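Visita a Sillitach: los robots que recogen la mesa y la gente que les enseña

En noviembre pasé una mañana en la sede de Sillitach, en el polígono de Pindirham. La empresa prepara brazos robóticos para comedores colectivos: hospitales, residencias, cantinas de fábrica. Llegué a las 9, me dieron una tarjeta de visitante y unos cubrezapatos que me quedaban pequeños, y empezamos por la planta baja.

En el edificio trabajan 80 personas. Hasta hace poco la mayoría se dedicaba al montaje y al mantenimiento de cintas de bandejas, el negocio antiguo de la casa. Ahora 19 de ellas han pasado al área que llaman Silance, donde se entrena y se prueba a los brazos con vajilla y alimentos de juguete. Varias vienen del taller y dos trabajaron antes en cocina. El cambio se hizo con un curso interno de varias semanas, dentro del horario laboral.

Me acompañó Enikő Rácz, que coordina los turnos de Silance. Me explicó que cada puesto lo lleva una persona durante media jornada y que la otra media se dedica a revisar registros. Antes se hacían turnos enteros delante de la mesa, pero al final de la tarde aumentaban los errores de anotación y la gente se quejaba del cuello. Lo cambiaron después del verano. 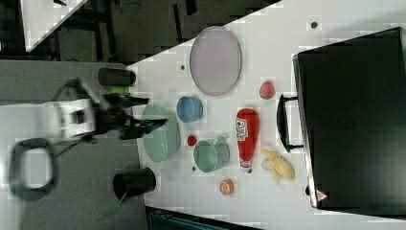 La tarea que se prepara estos días es la de recoger y ordenar: coger un objeto, dejarlo donde corresponde y pasar al siguiente. Para un empleado de comedor es un gesto sin importancia. Para el brazo, una taza tumbada y una taza de pie son dos problemas distintos, y un cuenco ancho se coge de otra manera que un bote. Por eso se cambian las posiciones entre una prueba y otra y se anota cada intento, también los fallidos. Los fallidos llevan más trabajo, porque hay que clasificar la causa: mal agarre, mala trayectoria, objeto mal reconocido o error de la persona que preparó el puesto. Esta última casilla se añadió a petición de la plantilla, que prefería poder marcarla sin dar explicaciones por escrito.

Pregunté por el ritmo. El objetivo del mes era superar los 325 intentos anotados por puesto, una cifra que en el taller se discutió bastante. Los que venían de las cintas la veían baja. Los que ya llevaban tiempo en Silance recordaron que un intento mal anotado obliga a repetir la revisión completa. De momento la cifra se mantiene y no hay prima ligada a ella.

Después subimos a la sala de reuniones, donde hubo café y una presentación corta sobre Manninen, el primer cliente que va a instalar los brazos en una cantina propia. La presentación era comercial y aportó poco. Me interesó más el turno de preguntas, al que se sumaron varios trabajadores. Se habló de qué pasa en un comedor cuando el brazo se para a mitad del servicio, de quién lo limpia y de si esa limpieza cuenta como tarea de cocina o de mantenimiento. Sobre lo último no hay acuerdo. Manninen quiere que lo haga el personal de cocina y Sillitach recomienda una persona con formación específica, al menos el primer año.

También salió el asunto de los puestos de trabajo. La dirección dice que en la cantina de Manninen no se va a despedir a nadie y que las horas de recogida pasarán a preparación y atención en barra. No vi el documento donde consta ese compromiso, así que lo dejo como me lo contaron.

Antes de irme volvimos a bajar a Silance. Había empezado el turno siguiente y el relevo se hacía en voz alta, repasando la hoja de incidencias línea por línea.

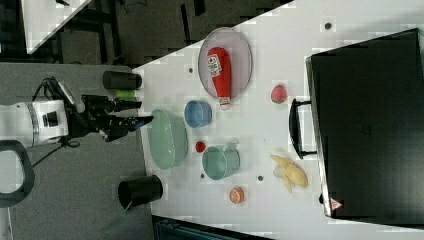
Kauko Miettinen opinaba que lo más difícil del cambio ha sido la paciencia. En las cintas, decía, una avería se oye, se abre la tapa y se arregla, y uno se va a casa sabiendo lo que ha hecho. «Con el brazo cambias una cosa y hasta la semana siguiente no sabes si ha servido», añadió. Tampoco quería volver al taller: tiene la espalda mejor y le dejan opinar sobre cómo se organizan las pruebas. Lo que pedía era que la gente de los comedores viniera a probar los brazos antes de la instalación, porque en Silance nadie ha servido nunca un turno de comidas con la cola llegando a la puerta.

Rácz le recordó que dos compañeras sí han trabajado en cocina. Él contestó que en cocina sí, pero en sala no.

Trasladé la petición a la responsable de visitas y me dijo que está prevista una jornada con empleados de Manninen, todavía sin fecha. La visita terminó pasado el mediodía. Para grupos hay que escribir con antelación a Sillitach; el recorrido es gratuito y el aparcamiento está en la parte trasera del edificio.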